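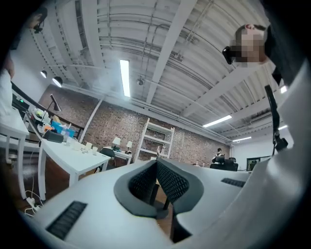
**Big room, terrible echo, what would you do first?**

**marlopeg**
So we moved our Saturday supper club into a much bigger room and I can't hear a thing anyone says to me. I'm not exaggerating. Once people sit down and start talking it turns into soup, and then everybody talks louder to get over the soup, and by dessert my throat hurts. High ceiling, hard floor, bare walls. It's rented, so I can't glue anything up, and whatever I bring in has to come down at the end of the night (or at least not annoy the landlord).

I have $80 left in the kitty. Rugs? Curtains? Foam squares? My sister says egg cartons and I love her but I don't think so.

**tin_whistle_ed**
Not egg cartons, please. They take the tiniest bit off the top end and they burn like crazy.

Rugs, and thick ones. Put a felt pad under them too. A thin rug on a hard floor does next to nothing for voices, so don't blow your money on those flat woven ones just for looks.

**Fekness**
I'm going to disagree with Ed on rugs. At a supper club people's mouths are up at table height and the sound is bouncing wall to wall and off the ceiling. Plus you're going to have chair legs catching on the rug all night and somebody's soup in it by the second course. I'd hang stuff on the walls first. Moving blankets! The quilted kind. They're ugly, but throw a nice bedspread over the top and you're fine.

**tin_whistle_ed**
I didn't say *only* rugs. And chair scrape is half the racket in any room I've ever eaten in. Rug fixes that.

**Fekness**
Felt dots fix that for the price of a sandwich.

**tin_whistle_ed**
Until they fall off, in my experience by the third dinner. But ok, sure.

**marlopeg**
Haha ok so felt dots AND maybe blankets. How do you hang a moving blanket without putting holes in somebody's wall?

**Fekness**
Garment racks. The rolling kind, they show up used all the time. Clip the blanket over the bar with big spring clamps, roll it up near a wall but leave a gap behind, maybe the width of your hand. The gap helps a lot with lower voices. When you're done they roll into a closet.

**Carvalho88**
Seconding the gap. I ran a choir rehearsal for years in a room like this and we had 4 racks, one near each corner, and it took the edge right off. Didn't make it quiet, mind you. It made it so I could hear the altos, who were mad at me about it because now I could hear the altos.

One thing I haven't seen mentioned: how are your tables set up? One long one down the middle or a bunch of small ones?

**marlopeg**
One long one! It looks so pretty with the candles.

**Carvalho88**
I'd try splitting it up. With one long table people are always hollering down to the other end. Little tables of 4, they lean in and talk like humans. Costs you nothing.

**nives_c**
Oh no, keep the long table!! The long table is the whole reason I go to these things. Put cloths on it, heavy ones, with something soft underneath (I use old flannel sheets). Plates stop clanking and you'd be surprised how much of the noise was just forks. Also turn the music OFF. People put on a playlist to cover up the noise and then it's just more noise.

Nives Carbone, long table defender

**Carvalho88**
We'll have to agree to disagree on the table, but 100% on the music.

**Lulier**
Has anyone tried those freestanding fabric divider things? Detutley used to sell folding ones, I had a couple in my old sewing studio and I thought they were ok for phone calls. No idea about a crowd.

**Fekness**
Those are mostly cardboard inside, or mine were. Pretty but light. You want heavy. If you can lift it with one finger, sound goes right through it.

**Lulier**
Fair! Mine did blow over a lot.

**marlopeg**
Ok here's where I've landed. Felt dots on the chairs, flannel under the cloths, no music, and I found two rolling racks for cheap so I'll start with blankets on those. The long table stays for now, sorry Carvalho. If I still can't hear my own husband I'll try splitting it up next time.

**tin_whistle_ed**
And a rug by the door?

**marlopeg**
And one rug by the door, Ed.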